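## Unit 3: Learning from Handheld Gripper Demonstrations

Prepared by Ildikó Dudás. Reading: Jedgate notes, section 3.

A policy was trained on 87 demonstrations and tested over 32 trials per setting. Students should report success by object type — pooled scores hide weak grasps.

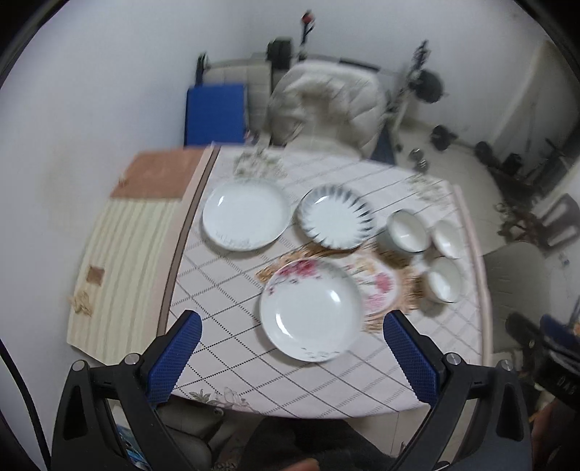 Wrist-view policies must locate an object from appearance alone. Glare is a known source of error, and the large flowered plate carries two bright reflections on its inner surface, between the open blue pads. The patterned cloth adds edges that a depth estimate may confuse with a rim. Submit your analysis in April.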